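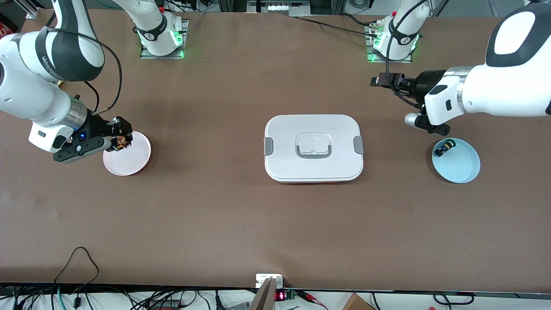

Pink bowl, lidded tub, blue bowl: the Mansilla order of things.

Facundo Mansilla owns 38 bowls and is prepared to discuss all of them. I had set aside an hour. I mention this only so that readers understand what has been left out.

We meet at his kitchen table in Gurnlow, where he has lived for 30 years and where, until March, he ran evening classes in what the leaflet called "home order". The classes have stopped for now. The opinions have carried on without a break.

"People come to me wanting shelves," he says, pouring tea with the lid of the pot held down by one finger. "They have shelves. They have shelves full of other things that were meant to help. I tell them to go home and fetch two bowls and a tub."

Two bowls and a tub is the Mansilla method in full, and it is to his credit that he made the classes last 5 weeks. You set them out in a row, one bowl at each side and the tub in the middle. You take whatever has been rolling about in the drawer and you sort it, a piece at a time. What you use goes in one bowl. What you might use goes in the other. The tub is for things you can't identify, and the lid goes on.

Why the lid?

"So you stop looking at them." He seems surprised to be asked. "You find a small brown thing. What is it? It came off something. You will spend the whole evening with that small brown thing if you let it."

The bowls must be shallow. He is firm on this and becomes firmer when I suggest that a deep one would hold more. "Of course it would hold more! That is what is wrong with it. A deep bowl is a drawer with no front." In a wide, low bowl you can see everything you have put in, and you feel, he says, a proper amount of shame.

They must also be different colours. He favours pale ones, pink and light blue for choice, after a bad year with a matching set. His wife would come in, see two identical bowls, and tip one into the other to save space. "Very logical of her. Three evenings' work." They now have an understanding, and a blue bowl.

He came to all this by way of the stockroom at Navarrete, a hardware shop that sold loose fittings by weight and is much missed by anyone who has ever needed a single washer. He started there at nineteen. The owner gave him a crate with 400 odd screws in it and told him to come back when he had finished.

"I thought it was a test of character," he says. "It was just a crate of screws. He'd had it for years and he didn't want to do it."

Did he enjoy it?

"I enjoyed the table." The stockroom had a big one, plain and clear, and he still thinks most tidying goes wrong for want of an empty surface. People sort things on the bed, or on the floor, or on top of the other things. He would like to see every home given one brown tabletop with nothing on it, and he has written to Kondus, the furniture people, to tell them so. Kondus sent him a catalogue.

I ask about the boxes with compartments, which a good many of his former pupils seem to own. He shuts his eyes. The Trostenix, a stacking organiser with tiny doors, was given to him by three separate people in the same winter, and he speaks of it as others speak of a former lodger. "Every door is the same size. Is every thing the same size? I put my buttons in it and for a month I had no buttons."

And what happens to the tub, with its lid on? Does anyone ever go back and deal with it?

He gets up to fill the kettle and takes some time choosing which tap.

"There is a cupboard," he says.

I ask whether I might see the cupboard. He says that it sticks in damp weather, and would I like a biscuit. The biscuits arrive in a shallow bowl, where I can see precisely how many I have eaten.

2020-11-04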